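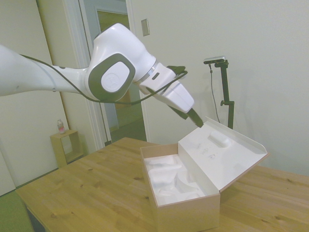
Can I mail a teapot in the box it came in?

Chepkoech Nyaga
Hi all! I sold my grandmother-in-law's teapot (a Sugiyama, the one with the side handle) to a lady in Pralau and now I'm scared to ship it. I still have the original box with the foam, but the post office clerk made a face when I asked. Is the box enough? And do I pay for insurance on something that sold for $146? The lid rattles a bit, if that matters.

Ritva Tuominen
Please don't send it in just the store box! Those are made for sitting on a shelf. I've sold 444 pieces of china online and lost very few, and I double box every time. Put the original inside a bigger carton with a couple inches of crumpled paper on every side, top and bottom too (people forget the bottom).
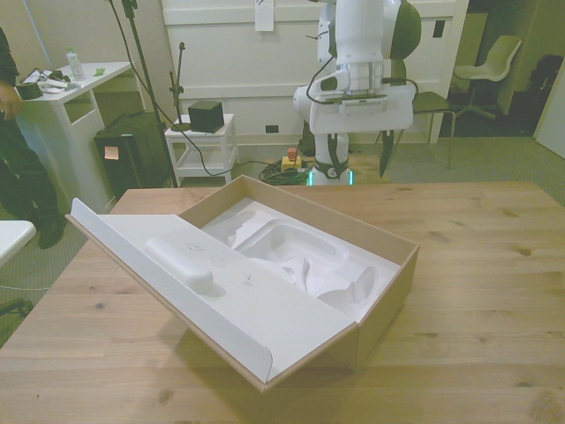 Kraft box with a white lid and molded foam tray, lid open.

Wrap the teapot lid by itself. If it travels on the pot it'll chip the rim, ask me how I know. Then close everything up and give it a shake. If you hear or feel anything move, add more paper.
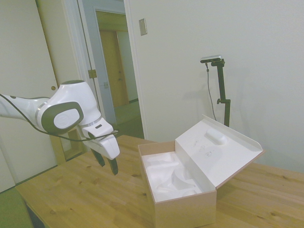
And yes, buy the insurance, but take pictures of the pot before you wrap it, all the way around, or they'll argue with you about old chips. I had a claim drag on from April into summer over one missing photo.

Bendik Blomqvist
just use lots of tape. mailed a mug to Uloseck once with only newspaper and it was fine

Chepkoech Nyaga
Thanks Ritva, going to hunt for a bigger carton tonight. Does it matter if it has old labels on it?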